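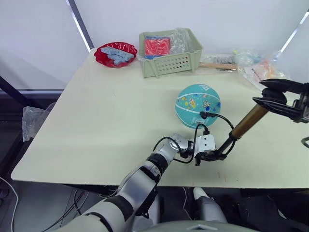

Drita Softić wrote:
The members of this board have been asked to state whether machines can be relied upon for household and shop-floor chores at present. My position is that they cannot, and that the department should not budget for them before November at the earliest. Clearing a table is given to new employees on their first morning. Until a machine can do it without a person standing by, I see no basis for a purchase.

Melitz_Facilities
Posted Jun 27, 2023
Reply to Drita Softić

I respectfully disagree with part of the above. The question as put covers too many tasks at once. A ball, a bowl of toy blocks, a basket and a few plastic bags on one table are several different problems, and they should be assessed separately. A ball has a known shape. It does roll, however, and a gripper with two flat fingers must meet it squarely or push it away.

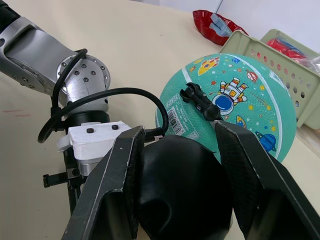 For that reason our office recommends that any trial record each type of object on its own line. At the Grurkura site we kept a single pass rate for the whole table, and the resulting figure, 93 percent, told the managers very little. Nearly all of the failures were soft packaging. Rigid items were handled acceptably, although slowly.

zarix_floor2
Reply to Melitz_Facilities

Slowly is the word I would ask the board to consider. Our packing bench at Zarix allows 40 seconds per tray. The arms we evaluated required 107. Staff were then assigned to other work while the arms ran, and the supervisors accepted the result, but it should not be described as equal to a person's.

Drita Softić
Reply to zarix_floor2

I thank the member for the figures. They support my position.

Melitz_Facilities
Reply to Drita Softić

They support it for a packing bench. In a home or a day room, the table may be cleared overnight, and the time per item matters less. What matters there is whether things end up in the correct container and whether anything is dropped or crushed. 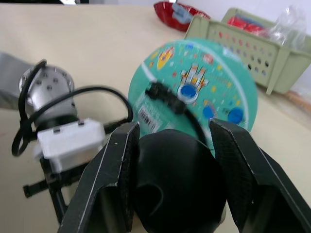 Cables are a separate concern, and I ask that they be added to the checklist. Where a cable runs on the outside of the wrist, it can come between the fingers and the item to be picked up. Vendors should be required to state how cables are routed, and the answer should be in writing.

trieu_maint
Reply to Melitz_Facilities

Agreed on the cables. At Triệu we replaced 2 connectors during one evaluation period, and neither was covered under the service terms.

I would also raise the matter of tasks that need both hands. Most household chores do: folding, opening a jar, passing a long item from one side to the other. A rod held at both ends is a fair test piece, as the two arms must agree on where it is.

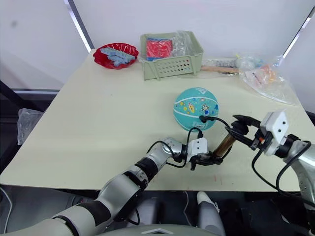 If one arm moves ahead of the other, the part is bent or dropped. Our technicians therefore score two-handed work separately from single picks, and I would not sign off on a system tested only on the latter.

Drita Softić
Reply to trieu_maint

I have no objection to separate scoring. My objection is to the word "ready" -- it appears in the draft and should be struck.

Melitz_Facilities
Reply to Drita Softić

The word will be struck. The draft will read "suitable for supervised trial on rigid objects." Members who wish to propose other wording should post it in this thread.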